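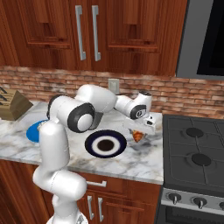
Drilton Publishes Good Practice Code for Testing Kitchen Robots in Simulation

28 March 2024

Drilton today published a code of practice for companies and research groups that test robot arms in simulated kitchens before using them around people and food. The code covers how a virtual kitchen should be set up, what has to be recorded during a test run, and what a developer may claim from the results. It is free to download and use.

The code was written with Grostel, which builds simulation software, and Okafor, a test lab for service robots. Work on it began in September. A draft was sent out for comment and drew 271 responses, most of them about how contact between a gripper and soft food should be reported.

Simulation is now the normal first step in developing a household robot. A developer can run the same pick-up task many times with the plates, boxes and food moved to new places on the counter. Until now each group has set its own rules for these runs, and buyers have had little way to compare one set of results with another.

What the code requires

The code has 8 sections. Under the main section, a developer who reports a success rate for a task must base it on at least 2000 simulated runs, with the starting position of the food item and nearby objects changed between runs. Failed runs must be kept and reported along with the rest. A run in which the arm touches a cabinet, wall or appliance counts as a failure even if the food item is picked up.

Other sections deal with the area around stoves. Any virtual kitchen that includes a cooktop must mark a keep-out zone over the burners, and the report must list each time the arm enters it. Developers must state whether burners were treated as on or off. The code also asks for the weight, size and surface friction given to each object, including plates, so that another group can repeat the test.

Results from simulation must be labeled as such in sales material, data sheets and videos. The code does not allow a simulated result to stand in for a physical safety test, and it does not replace any law or standard that applies to the finished machine.

Trial use

Okafor tried the code on a set of pick-and-place tasks in the Demeo kitchen library, which is maintained by Grostel. The trial used 514 object layouts. Roughly a third of the reports in the first round were sent back, mainly for missing friction values or incomplete lists of contacts. The reporting form was shortened and reordered as a result.

Using the code

Companies may state that they follow the code once they have filed a completed reporting form with Drilton. There is no fee. Forms are posted on the Drilton website with the date of filing, and a company that changes its simulator or its gripper model must file again.

Drilton will accept comments on the first edition until September. Comments should give the section number and suggested wording. Changes will be listed at the front of the next edition.

About Drilton

Drilton develops test methods and guidance for service robots used in homes, restaurants and care settings. Copies of the code, the reporting form and a list of terms are available from the publications page of its website. Press questions can be sent through the media contact form on the same site.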